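Ticket: Gray and black marks on white table, do not come off
Product: Nikedberg table, white top
Opened by: Romain Charpentier
Status: Waiting for customer
Month: December

Romain Charpentier, 9:13
Good morning. I bought your white table Nikedberg for the small room with the flowered wallpaper. We use it for paper work, and also the children's blocks are put there. After some months of use the top has many marks, gray and black. Most of them are in the center, the sides are better. I have cleaned with a wet sponge and dish soap, two times, and I do not see any change. I would like to know if this is dirt or if the surface is damaged, and what product I am allowed to use. I don't want to make it worse.

Gautier Support, 10:40
Hello Romain, thank you for writing. Please tell us:
- can you feel the marks with your fingernail?
- do you use a desk pad or a mat?
- did you use any spray or powder before the soap?

Romain Charpentier, 11:25
Thank you for the quick answer.
Fingernail: for the black ones, no, I feel nothing. For some of the gray ones I feel a very small line, but I am not sure.
Mat: no, never.
Spray: no. My wife has used a glass cleaner one time, on the corner near the wall only. That corner looks normal to me.

Gautier Support, 13:05
Marks you cannot feel are usually material left on top of the surface, for example from rubber feet, metal or ink. Marks you can feel are scratches, and those stay. Please try these steps in this order and stop when one of them works:
1. Dry white eraser, the kind for pencil. Rub a small area.
2. Warm water with a little baking soda, on a soft cloth. Rinse well and dry.
3. Isopropyl alcohol 70%, a few drops on a cloth, never directly on the table. Open the window.
Do not use acetone or a steel sponge. Do not use the melamine sponge either before we have seen the result of the steps.

Romain Charpentier, 16:50
I have done step 1 and step 2 in a square of 13 cm on the left side.
Step 1: the black marks became lighter. The gray did not change.
Step 2: a bit better again. On the cloth there was gray color, so I think something came off.
Step 3 I did not do yet, I have no alcohol at home. The pharmacy sells a bottle of 100 ml, I will buy it tomorrow.
One question for the meantime. The stapler is made with metal parts, and the pen holder is metal also. Can they make this kind of mark when they are pushed on the table?

Gautier Support, 17:30
Yes, metal can leave gray lines on a white top when it is pushed with some weight. Please lift these things instead of sliding them. 

Romain Charpentier, 18:10
Picture attached. The center is the part I talk about. The pink bucket with the pens and the blue stapler are in their usual place, and the teal basin is on the right. One of the yellow blocks has dark chips and specks on it, I don't know if this has a connection with the marks.

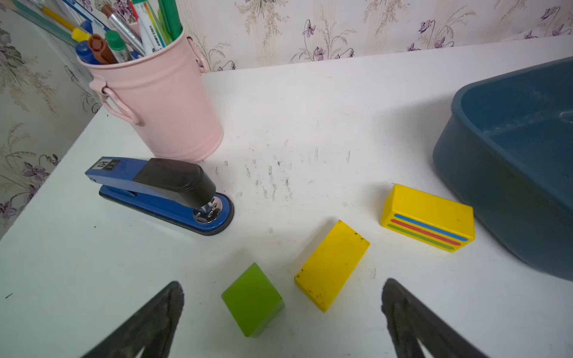

Can I put felt pads under the pen holder?
Felt pads of the self-adhesive type are fine. Clean the bottom of the holder first, let it dry, and change the pads when they become flat or dirty. Grit that stays in old felt can scratch too.

Gautier Support, 9:40 (next day)
Thank you for the picture. From a picture we cannot tell residue from scratches, so please still do step 3 in your test square and write to us what happens with the gray lines. If they stay after the alcohol, we count them as wear from use, and the warranty does not pay for that. In this case you can order the Stelport clear mat, the 40 x 60 size, which covers the center of the top.

Romain Charpentier, 12:15
Understood. I will do step 3 this evening after the children are in bed. I will also ask in the shop Gatuson if they have the mat, it is closer for me than the delivery.

Status changed: Waiting for customer (result of step 3)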